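The Blocks on the Table
By Natalie Sugden
7/12/19

Kirsty Nuttall keeps her blocks in a flour tin. She has had the tin longer than the blocks, and the lid has to be pried off with a spoon. When her grandson Samuel comes over, the tin goes on the kitchen table and nothing else is offered until he asks.

Her set is made up of plain cubes, painted one color each. There are no letters on them and no pictures of farm animals. She bought them secondhand in August, after a bigger set with arches and columns had gone mostly unused for two years. Samuel liked the arches for a week. The cubes he has gone back to every visit.

I have spent the past few months looking at what people do with colored blocks, first because my own kids had outgrown theirs and I was deciding whether to give them away, and later because the people I asked had so much to say. Most of them started with color. A single block in a strong color on a bare table gets a child's attention in a way a full box does not. Put out one and wait. The second can come later.

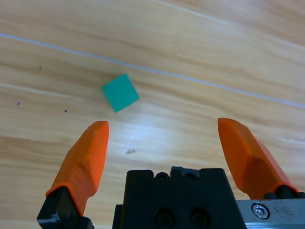

Kyu-ri Shin disagreed with this when I read it to her over the phone. One block is boring, she said, and her daughter would roll it off the table and leave. She puts out four at the start, all different colors, and lets the sorting happen without any help from her.

Both ways seem to work, and it may come down to the child. What everyone agreed on was the surface. Carpet is comfortable to sit on and bad to build on. A tower of cubes on carpet leans by the third block. Wood is better, as long as it is level, and a kitchen table usually is. Plank tops can be a nuisance if there are gaps between the boards, so run a hand over the seams before you start. Crumbs matter more than you would think. A dry crumb under one corner is enough to make a cube rock.

Gemma Fothergill runs a small workshop called Brirnholm, where she cuts and paints cubes in batches of 200. She told me that green is the color she has the most trouble with. Mixed too blue, it gets sorted with the blues, and parents write to ask which one it is. Yellow is the easiest to sell. She uses a flat paint on all of them now. Her early cubes were glossy and slid off each other, and nearly half of that batch came back.

"I thought shiny was what people wanted," she said. "It was what they wanted in the store."

The next thing I learned about was tape. If a child has tired of stacking, mark out a square on the table with tape and ask for a block to be put inside it. Black tape shows up well on pale wood. Make the square larger than the block to begin with, then peel it up and make a smaller one another day. Wendy Bramwell does this at the play group she helps with, and she says the older children soon start making up rules of their own about what counts as in.
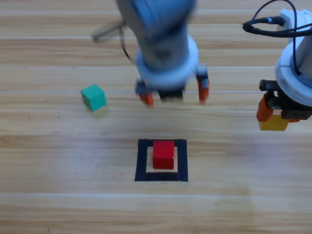
Use a tape made to come off. Masking tape and painter's tape both peel cleanly if they are not left on for weeks. Electrical tape can leave a gummy edge, and on a varnished top it is worth trying a short piece at the end of the table first. If something does stay behind, a little cooking oil on a cloth will usually lift it.

Turn-taking comes up as soon as there are two people at the table. Wendy gives each child a color and has them place one block at a time. Kirsty plays against Samuel and does not let him win. Her rule is that a block touching the tape is out.

As for my own set, I gave away the train and the marble run and kept the blocks. They are in the hall closet, and the yellow one has a dent in it from the stairs.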